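Ticket: Sofa tidy task, right arm lags behind operator on floor pickups
Site: Gostness, lounge area
Opened by: Declan Staniforth
Assigned to: Graham Birkett
Status: Waiting on operator

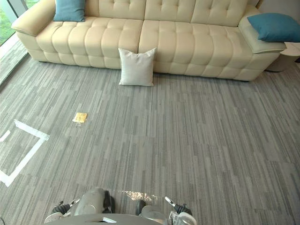
Reported problem
Task is to pick the off-white cushion up off the carpet and put it on the sofa, by remote control. Left arm follows fine. Right arm trails my hand once it goes below seat height, then catches up in a jump. I had to throw out 20 demos from the morning set. Both grippers open and close normally. The blue cushions stay where they are for this task.

Log
9:40 Restarted the Sesska client. No change.
10:05 Swapped left and right controllers. Lag stayed with the right arm, so it's not the controller.
10:30 Graham checked the arm settings. Smoothing on the right was 200 ms, left was 20. Looks like it was left over from the Wragg trials.
10:45 Set right to 20 and saved the profile. Lag gone in free air.
11:15 Five test pickups. Four good, one jump near the carpet. Network log shows a 57 ms spike at the same moment.

Next
Declan to record a fresh set on the wired link and note the time of any jump. Don't merge the morning demos into Lastatlow until I've looked at them. GB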